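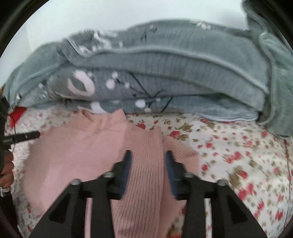 Washing knits by hand without stretching them

I love this job! Give me a sink, a rainy afternoon and a pile of sweaters and I'm happy. My aunt Gisela taught me most of it, and the rest I picked up by ruining a very nice cardigan one February.

What you need

A clean sink or basin, a gentle wool wash, two big towels and a flat place to dry things. My basin holds 10 liters, plenty for one adult sweater.

Step 1: Fill first, knit second

Run cool water, stir in the soap (a small capful, really, less than you think) and only then put the sweater in. Running the tap straight onto wool can felt it, and there's no coming back from felt.

Step 2: Let it soak

Push it under gently and walk away for 10 minutes. No rubbing, no twisting! If the cuffs are grubby, press a little soapy water through them with your palm.

Step 3: Rinse and lift

Drain the basin with the sweater still in it, press out what you can, then refill with cool water. Scoop it up from underneath with both hands so the wet weight doesn't drag on the shoulders.

Step 4: Roll

Lay it flat on a towel, roll the whole thing up like a sleeping bag and lean on it. Swap to the second towel and do it again. I kneel on mine, and it works beautifully.

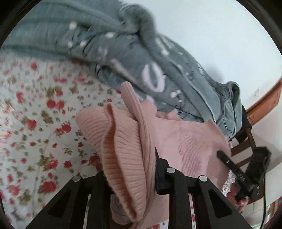
Ribbing is the part people worry about most, and it's the easiest part to rescue. It's made to stretch and spring back, so while it's damp you can coax it into nearly any shape, good or bad. A ribbed knit like the pink one, bunched and folded over on itself, with the edges of the opening gone slightly wavy, should be opened out before you dry it. Pat the ribs close together with your fingertips, working along the edge, and leave it alone after that.

Step 5: Dry flat

Use a rack or a dry towel, away from the heater. Flip it once the top feels dry. Thick sweaters can take a couple of days, and mine always get the spare bed.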